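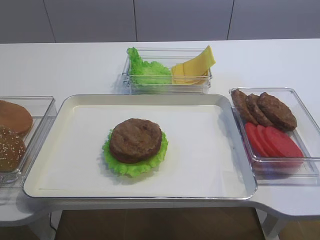 FOOD SERVICE OPS / UNIT 4 / HANDOUT

Line layout and batch size, notes from lecture

Reading: Montoya packet, first half. Skála chapter is optional but the diagrams are better.

Main idea: the slowest station sets the pace of the whole line. Speeding up any other station just builds a pile in front of the slow one. We did this on the board with the Irley cafeteria numbers, copy them if you missed it.

Terms
Cycle time = time one station needs for one order.
Takt = open time divided by orders wanted. Customer sets it, kitchen doesnt.
Bottleneck = station with longest cycle time.
WIP = anything started and not handed over. A patty sitting on lettuce waiting for a bun is WIP. So is a ticket on the rail.

Irley lunch: 4 stations, grill is slowest at 30 seconds an order. So 120 orders an hour, max, whatever the other three do. Second person on wrapping gets you zero extra orders. Second grill position might get you a lot, until the next slowest station takes over. Redo the table each time you change something.

Batching
Big batches look efficient because setup gets shared out. Cost is waiting. First item in the batch waits for the last one. Hot food holds badly, greens worse. Přemysl Skála argues for batches of one at lunch and bigger only for prep work (slicing, portioning, sauces). I mostly agree, but see the Dukora case where the walk to the cooler was so long that one at a time made no sense.

Dukora case, short version: 2232 orders in the week before the change, 633 of them late. They moved the cold wells next to assembly, changed nothing else. Work out the late percentage before you read the second page.

Common mistakes on last years papers
- averaging the station times. Dont. Use the longest.
- forgetting breaks when you compute takt
- calling the register the bottleneck becuase the line of people is there. The line shows up where people wait, go find what they are waiting for

For next time: time one real line somewhere, any counter, draw the stations as boxes with seconds inside. Nindulach worksheet goes with it, both sides.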